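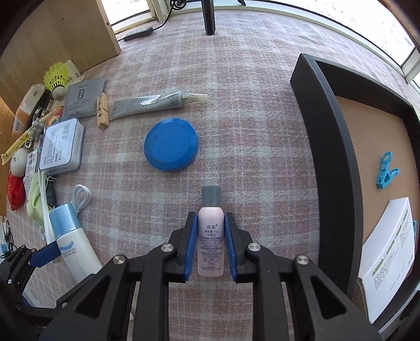
Katurell Guest Rooms
Move-out inspection, Room 611
Inspected by: Anca Jitaru
Countersigned: Leonardo Melis
Time in: Monday, 9:20 a.m.

Mark each line OK, Fix or Hold. Write a comment for every Fix or Hold.

1. Floor and walkways

1.1 Path from door to window clear: Fix
Small items need to be picked up before anyone vacuums. Sort them into the Lukska bin, labels up.

1.2 Cables off the floor: Fix
Black cable comes down from the window sill to a power adapter on the floor. Black cables are also tangled near the wall socket. Unplug, coil and tie. Check the cords for cuts before they go back in the drawer.

1.3 Wall socket: Hold
Leonardo to test. Faceplate screws to be checked at the same time.

1.4 Cabinet fixed to wall: OK
Bracket tight, doors close.

2. Bottles, tubes and packets

2.1 Bottles standing and closed: Fix
The white one with the light blue cap was lying tilted. Stand it up and check the cap. The small pink one with the gray cap has a label in Chinese. Keep the label on and put it with the toiletries.

2.2 Tubes: Fix
One gray tube, squeezed. Wipe the outside and bag it separately so it can't leak on the cloth.

2.3 Sachets and snacks kept apart: Fix
The gray sachet was next to the yellow patterned wrapper and the shuttlecock. Food goes in its own bag. Do not guess at unmarked packets, ask me.

2.4 Small hard items: Fix
Teal clips go in the Pumphrey box. Check under the gray pouch, things slide in there.

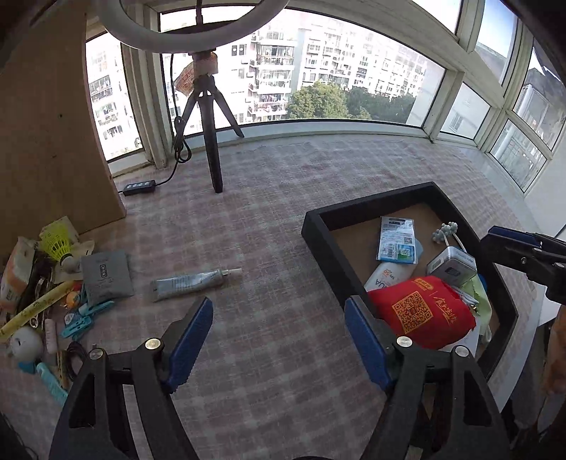

3. Windows and heating

3.1 Latches: OK
All close. One is stiff, no action this time.

3.2 Radiator valve: OK
Set to 20.

4. Sign-off

4.1 Left property form: Hold
Form 121 started, list not finished. We keep left property for 6 weeks.

4.2 Recheck: Monday, 2 p.m.
A.J. to recheck sections 1 and 2. L.M. to bring the socket tester and leave the key at the desk afterward.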